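Search Tremau Reference Enter a word or phrase Go

Wrapped sleeve

Tremau Reference, Materials and Coverings section
Wednesday, August 7, 2019

A wrapped sleeve is a close-fitting cover made by winding tape, film, paper or thin cloth around a rod, handle or similar core. It differs from a drawn sleeve, which is made as a finished tube and pulled on from one end. Wrapped sleeves are used to soften a hard tip, to thicken a narrow part, to improve grip, or to keep a surface clean. The term covers both temporary wrappings and those meant to stay in place for the life of the part.

White is the usual colour for general work. It shows dirt early and makes lifted edges easier to find, although folds and seams in a white sleeve can be hard to see under strong light. Against a dark ground the outline of a white part is clear while the detail of its surface may be lost.

Construction

A sleeve has three regions: the tip, the body and the skirt. The tip is the closed or rounded end. The body is the wound length, generally of even thickness. The skirt is the lower edge, where the winding stops and the core continues bare. A skirt that is wound too loosely flares outward and leaves a narrow gap in which dust collects.
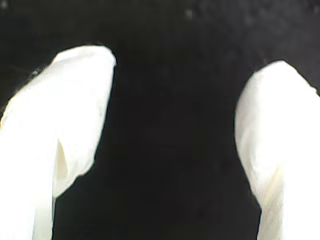 Winding normally begins at the skirt and proceeds towards the tip, each turn covering part of the one before. An overlap of half the tape width gives 2 layers over most of the body. A second pass in the opposite direction gives 4, and is common where the sleeve must take repeated pressure. Further passes add bulk but little strength, and the outer turns tend to creep.

The tip is closed by folding the last turns over the end of the core and pressing them flat. In the Trirketti method, a small disc of the same material is placed on the end first, so that the folded turns do not leave a raised point. The result is a blunter tip. The method is slower and is seldom used for short-term sleeves.

Materials

Adhesive tapes are the most common material. They need no separate fixing but may leave residue on the core. Plastic film holds by tension and by clinging to itself; it is thin and smooth, and creases readily at any change in diameter. Paper is easily shaped when damp and stiffens on drying. It has poor resistance to wear. Cloth tape has the best grip of the group, and frays at a cut edge.

Matte finishes are preferred where glare is a nuisance. Some white plastics turn cream or yellow with age, usually unevenly, with exposed faces changing sooner than those under a fold.

Faults

Ridging is a raised line across the body, left where one turn sits too heavily on the next. A ridge does not weaken the sleeve unless it is caught and lifted. Creasing occurs mainly near the skirt, where the material must come down from the wider wound part to the narrower core. Slippage – movement of the whole sleeve along the core – is caused by low winding tension or by a greasy core. Lint clings to most tapes along the exposed edge of the adhesive, and dark fibres are conspicuous on a white sleeve. They may be removed with a fold of fresh tape, sticky side out.

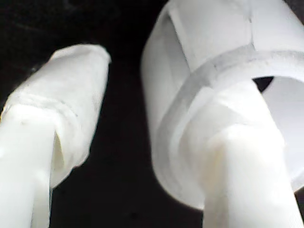 Related forms

A cup is a wide, open-ended cover that surrounds a part without touching it along its full length. A faceted cup is made by scoring a flat sheet at intervals and closing it into a tube, leaving shallow panels around the wall and one vertical seam. A ferrule is a short rigid ring fitted over the end of a rod, and may be used to hold down the skirt of a wrapped sleeve.

Trade use

In the Zonditz workshops the wrapped sleeve was known as a "stall". The Tijani pattern book lists it as item 59, between the cord whipping and the ferrule, and gives winding directions for both left-handed and right-handed work. Later printings move the entry to item 101 and drop the left-handed directions.

See also: Cord whipping; Ferrule; Grip tape; Heat-shrink tubing

Contact Tremau Reference | © 2019 Tremau | Back to top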